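Getting Started with the Jaunzems Towel Kit on a Tabletop Arm

By Reshma Zwane
21 April 2021

So you have the Jaunzems kit out of its box, you have an arm already bolted down, and you'd like it to pick up a towel by the corner and fold it. Good! I've been through this setup more times than I care to admit, first with a trial license and then with the full one, and I think the printed guide makes it look harder than it needs to be. Pour yourself something nice and set aside an afternoon. I'll give you my opinion of the kit as we go along.

What you need before you start

You'll want the Jaunzems software installed and talking to your arm, the calibration card that ships with it, a cloth to cover the work surface, and one plain towel. The kit is sold by Nurnmont under part number 3769, and the basic license covers a single arm with a two-finger gripper. If you bought the folding add-on (part number 1743) you can skip the demo version, but please do install the updates first, all of them, even the one that looks like it's only for the help files.

Step 1. Cover the surface

The software separates towel from background mostly by color, so the cover matters more than you'd think. I like a plain dark green. It's kind to the eyes over a long afternoon, and most household towels stand out from it nicely. Lay it out square to the arm and smooth it from the middle toward the edges with the flat of your hand. A few soft wrinkles won't hurt anything. A hard crease will, now and then, get read as the edge of a towel, and then you'll be sitting there wondering why the gripper is so interested in a bare spot.

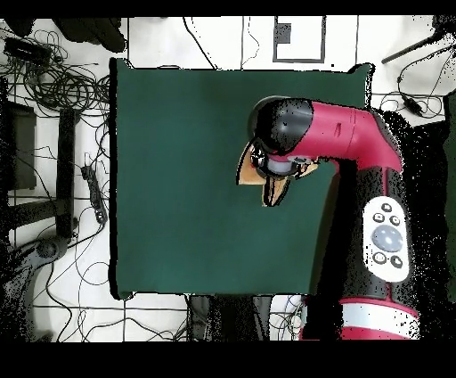 Once you're happy with the cover, leave it alone for the rest of the session. I know how tempting it is to give it one more little tug (I do it too), but the software takes its background picture at startup and it will notice. If you do bump it, go to Setup, choose Retake Background, and wait for the chime.

Step 2. Set the working height

Open the Height page and bring the arm down slowly using the small-step buttons. Jaunzems suggests starting with 6 millimeters of clearance over the cover, and for thick terry I'd stay right there. For thin dish towels I go down to 5. Keep one hand near your stop button the whole time, and don't use the big-step buttons this close to the table, no matter how impatient you get!

Step 3. Lay the towel and choose a corner

Put the towel down flat with one corner well within reach of the gripper. Don't worry about getting it perfectly straight. I rather like it at a slant, to be truthful, as the corner finder seems to do better when the towel's edge isn't running parallel to the edge of the table. Click Find Corners, look over the suggestions, and pick the one closest to the wrist. Then press Hover, which brings the fingers over your chosen corner and holds them there so you can check the line before anything closes.

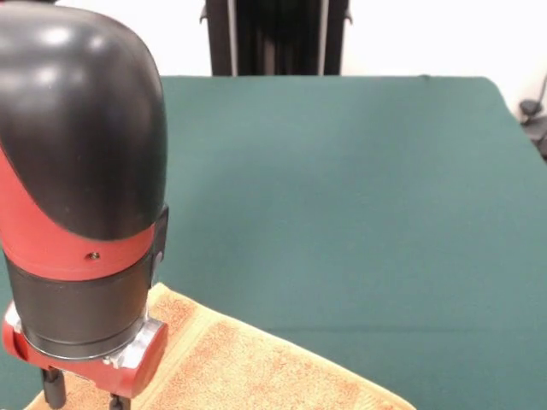 Step 4. Run a slow pass

Set the speed slider to its lowest mark and press Run Once. Watch the whole thing through. If the fingers close on air, go back to Step 2 and lower the height by one small step. If they push the towel along, raise it by one. Save your settings under a name you'll recognize in July, when you've forgotten everything.

Step 5. Park the arm and save

When you've had enough, take the towel away, press Park, and let the arm finish moving before you reach across the cover. Export your session file too. Support will ask for it if you ever write in.

Would I buy the kit again? Yes, for the corner finder alone. I'm less fond of the menus, and the license screen is a nuisance.

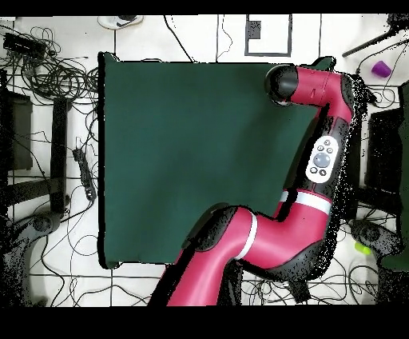
Elmarie Botha: Thank you for this, Reshma. Does the height setting carry over if I switch from terry to a flat-weave towel, or do I have to make a new profile each time? The guide only says "adjust as needed."

Reshma Zwane: It carries over, so I'd make a second profile and switch between them. Profiles, then Duplicate, then change the height in the copy.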